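Home Talks Notes Slides Contact

July 28, 2026
By the Stisthorpe bench group

SPEAKER NOTES -- "Two trays and a button: sorting parts at a small bench"

(Wait for the door to stop. It doesn't stop, so start anyway.)

Good afternoon. I've been given the slot after lunch, a compliment to either my stamina or yours. The subject is push-button switches, and how to keep the ones with caps on away from the ones without. If you came for the Vurnari enclosure talk, that's across the corridor and I believe they have biscuits.

Opening story: the Stisthorpe stock check in April. We had 2,972 switch parts on the books and 141 of them in a drawer marked MISC. Pause here. People who have run a stores cupboard will groan. Everyone else will wonder what they're missing.

A drawer marked MISC is a decision put off. Ours had been put off for years, with some dedication. Inside were bodies with no caps, caps with no bodies, contact blocks on their own and a key to something.

So, trays. One colour for switches that have their caps, another for bodies still waiting. We started with tubs, deep ones, and the small stuff sank. A shallow tray shows you what you've got. It also shows your visitors what you've got, so tidy it first.

Felt on the table. Do not skip this bit even if running late. A dropped cap on a hard bench goes under the radiator and begins a new life. On felt it mostly stays put. Grey felt is dull to look at, and dull is what you want behind a red button.

Next two slides. Click twice, and don't talk over the first one. 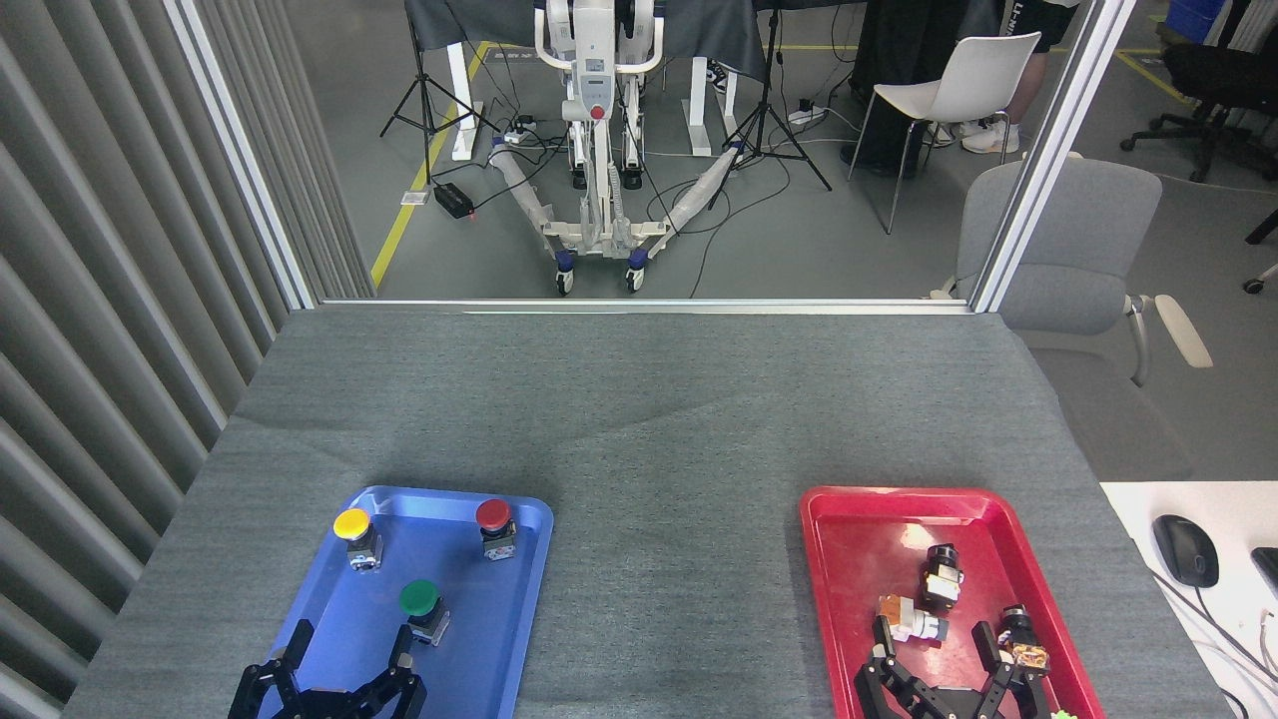
Blue tray for the capped ones, red for the bare bodies. 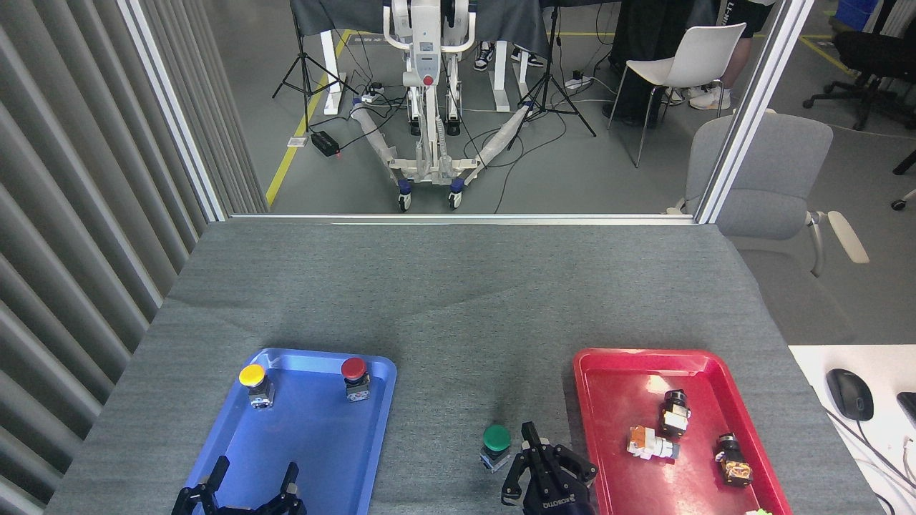 Move on to the gap. Leave bare table between trays. Push them together and parts get put down across the join, where they belong to both trays and are claimed by neither. The gap is also where you put the one you're not sure about. We allow ourselves one. When there were 84 in the gap at Tumenon it had become a third tray, and somebody had started labelling it.

Colours of caps. Someone will ask why we don't use one tray per colour. We tried it. Yellow was always empty, green overflowed, and red got borrowed by people who wanted a red button for reasons they wouldn't go into. Mixed colours are fine so long as every cap is on a switch.

Standing up or lying down? This caused more argument than the budget. My view: capped switches stand, cap upwards, with room between them for fingers. Bare bodies can lie how they like. The Tak people stand everything up in rows. It looks marvellous until you nudge the table.

(Drink water. Check time. If past the half hour, drop the Tak bit.)

Contact blocks -- leave them on the body unless you have a reason. Once they come off you have two things to lose. Check the terminals before the part goes in the tray, not when it's halfway into a panel and you're holding a torch in your teeth.

Keep the computer on its own surface to the side. Screws and keyboards have a long and unhappy history.

Cost. Two trays, a piece of felt, one afternoon. We sorted the first 1,000 parts before anyone suggested software.

Questions. Likely ones: can you stack the trays (yes, don't), does felt hold dust (yes, hoover it), what was the key for (still trying it in things).

Leave the slides up for the Vurnari lot coming in. Take the adaptor back, it's ours.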